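Sorting small electrical parts at the bench: bins, trays and labels

Most lost parts in a home workshop are lost during sorting, between the drawer they came out of and the one they were meant to go into. The fix is a fixed layout and a few habits.

Bins first. Use molded plastic with rounded inside corners. Square corners trap washers, clipped leads and wire ends, and a fingernail will not always get them out. A glossy wall wipes clean with a damp cloth. Scuffs and fine scratches do no harm, but cracks do, as thin strands of wire catch in them. Yellow is a good choice for circuit boards and dark connectors, poor for anything brass.

Boards go in face up, one layer deep, with nothing on top. Screw terminals and small surface-mount parts are what suffer when boards are stacked. Leave the serial sticker on. If the board carries a printed legend next to a terminal block, such as MOTOR, copy that word onto the storage bag, because the legend is hard to read through plastic film. 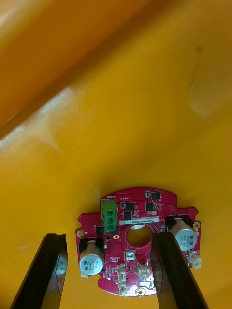

Layout of the table

1. Clear a light-colored surface. White is best. A dropped screw shows up on white and disappears on wood grain.

2. If the top is made of two panels, check the joint with a fingertip. A raised edge will tip a tray. Run clear tape over any gap wide enough to take a pin.

3. Put the unsorted parts in a shallow stainless tray at the center. Steel does not hold a static charge the way plastic does, and it rinses clean.

4. Set two bins on each side of the tray. Four categories are enough for one session. With six or more, hands cross and parts go in the wrong bin.

5. Write the label on the outer wall of the bin, on the side that faces the center. Labels on the floor are covered by the first handful. Permanent marker on glossy plastic comes off with isopropyl alcohol when the category changes.

6. Check the overhead light. Glare on a bin floor hides thin bare wire. Move the bin a few inches or turn the lamp.
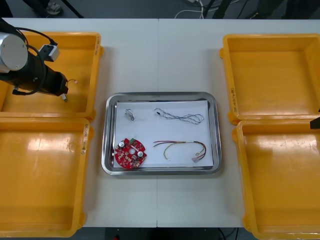

FLINDELPORT REPAIR CLUB — BENCH AND STORAGE GROUP

Cables and harnesses

Sort cables by connector before length. Length can be judged by eye later, while a wrong connector makes the cable useless. Keep single thin leads apart from multicolor harnesses. A thin lead pushed in with a braided bundle will work its way between the strands and take ten minutes to free.

Lay each harness straight, with the connector at the same end every time. Do not coil anything shorter than your hand. For longer runs, coil loosely and close with a paper band. Rubber bands go sticky and mark the insulation.

Pick up a cable by the connector housing. Pulling on the wires loosens the crimps — the damage is inside the housing and shows up only as an intermittent fault months later.

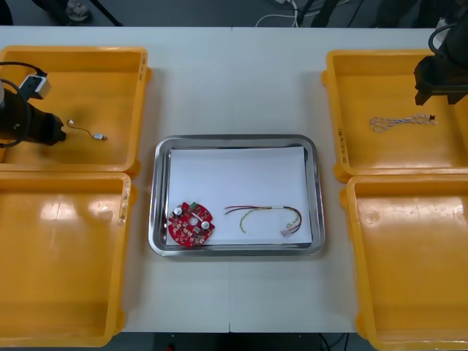
Bảo Tiêu writes that he sorts harnesses by number of wires instead, and keeps two-wire leads in a flat envelope. His objection to sorting by connector is that old equipment often has connectors he cannot identify, so one bin ends up holding everything. It is a fair point. For unknown connectors, use the pin count and write it on the band.

Putting away

Empty the center tray completely before stopping. Parts left in it get mixed with the next batch. Tip each bin at one corner over its storage box and tap the base. Last, wipe the bins and stack them upside down so that dust stays out.

Page revised June 17, 2024

Related tips
Removing marker from molded plastic
Drawer dividers from scrap board
Which screws to keep and which to throw out
January bench cleanup list

Contact: Stella Mfaume, Bench and Storage Group
© Flindelport Repair Club
Back to top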